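Search this site Enter keywords Search

Plirden Assisted Handling Project
Progress report to the Doltmont Fund
Period covered: second half of the grant year, to the end of December

1. Purpose of this report

The Fund asked that the second report of the year deal chiefly with the public demonstration promised under the grant agreement. The demonstration took place in December at the Ivell workshop. Sections 2 to 4 describe how it was prepared and run and what visitors said. Section 5 deals with spending, and section 6 sets out the work planned for the coming half-year. Technical notes on the control software were sent separately and are not repeated.

2. Preparation

The original plan was for a single afternoon of demonstrations to invited guests. Following the Fund's comments on our first report, this was widened to an open day, with a morning session for care providers and occupational therapists and an afternoon session for the general public. The doors opened at 10 a.m. and closed at 4 p.m., with a break of one hour at midday for checks on the arm.

Invitations went to day centres, sheltered housing schemes and two colleges within travelling distance. Amoah, our partner for user engagement, handled bookings and arranged transport for visitors who needed it. A step-free entrance was opened on the yard side of the workshop and the demonstration bench was lowered so that seated visitors could see the work without a screen. The lowering of the bench took longer than expected, as the arm had to be calibrated again afterwards, and two rehearsals were lost.

Risk assessments were completed for the arm, the bench and the visitor route. The arm ran at reduced speed throughout the day and an operator stood at the stop button during every run. Visitors were kept behind a low rail except during the supervised session described in section 4.

3. The demonstration

The programme was built around household handling tasks drawn from the list agreed with the Fund at the start of the grant. These were the approach to and grasp of a drinks bottle, the moving of a cup from one side of the bench to the other, and the sorting of cutlery into a tray. Each task was explained beforehand by a member of the project team, and the view from the small camera at the wrist was shown on a monitor beside the bench.

The bottle task attracted the most interest. Clear plastic remains one of the harder materials for the vision system, particularly against a pale background, where there is little contrast at the shoulder and neck. A part-filled bottle presents a further difficulty. The dark contents are found readily, and the system is then inclined to treat the fill level as the top of the object. Bottles were used without labels so that the result would not depend on printed matter.

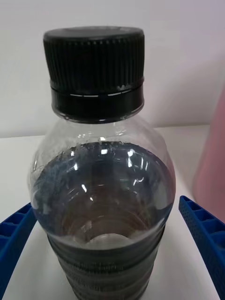
Could it not simply be told to look for the cap, Amoah asked at the review meeting, given that the cap is what a person would look for first? The point had also been raised by visitors in the morning session. Our reply was that the cap is now used as one of the cues for height, but that it cannot serve alone. Caps differ in colour and size, open bottles have none, and the grasp must still be placed on the body at a height where the plastic will bear the pressure. We have agreed to report on this cue separately in the next period.

The gripper shown on the day has soft fingers with a lattice structure, which give a little on contact and spread the load. They replaced the rigid pair described in our first report. The change has reduced the crushing of thin-walled bottles in the workshop, although the fingers are slower to close and the approach has been lengthened accordingly. Several therapists remarked that the slower approach was easier to watch and gave them more confidence – a view we had not expected and which will be taken into account when speeds are next reviewed.

The cup task ran as planned. The cutlery task was withdrawn after the midday break owing to a fault in the tray sensor. The public session therefore saw a shorter programme, and a notice to that effect was placed at the entrance. The sensor has been replaced and the task is running again in the workshop.

4. Attendance and comments

A total of 109 visitors signed in over the two sessions. Comment cards were offered at the exit, in standard and large print, and a member of the team was available to write down comments for those who preferred to speak.

The comments were favourable in the main. Visitors from sheltered housing asked most often whether the arm could be fitted to a kitchen worktop and how loud it would be at night. Care providers asked about cleaning. The present finger design has many small openings, and we accept that these would be difficult to keep clean in a kitchen. A removable sleeve has been proposed and is under discussion with Doltmont's technical adviser.

Less favourable comments concerned the length of the explanations, which some visitors found too long, and the position of the monitor, which could not be seen from the left of the rail. Both will be corrected before any further event.

A small supervised session was held at the end of the afternoon, in which visitors could choose where on the bench a bottle was placed before a run. This was popular and showed plainly where the reach of the arm ends. It should be given more time in future.

5. Spending

The open day was budgeted at £2000 and cost £1159. The difference arose mainly because Ivell made the workshop available without charge and the rail was borrowed. We ask the Fund's permission to carry the balance forward towards the finger sleeve. All other budget lines are within the agreed limits, and the full statement is attached as Annex A.

6. Work planned

The next half-year will be given to three pieces of work. The first is the handling of clear containers at different fill levels, including empty ones, under the lighting found in ordinary kitchens. The second is the design and trial of the removable sleeve. The third is a smaller return visit by the therapists who attended the morning session, who have offered to comment on the revised approach speed.

We do not propose a second public open day within the grant period. If the Fund would prefer one, the present programme could be shown again at Ivell at about two months' notice, subject to the workshop being free.

Submitted on behalf of the Plirden project team

Annex A: Statement of expenditure
Annex B: Comment cards, typed copy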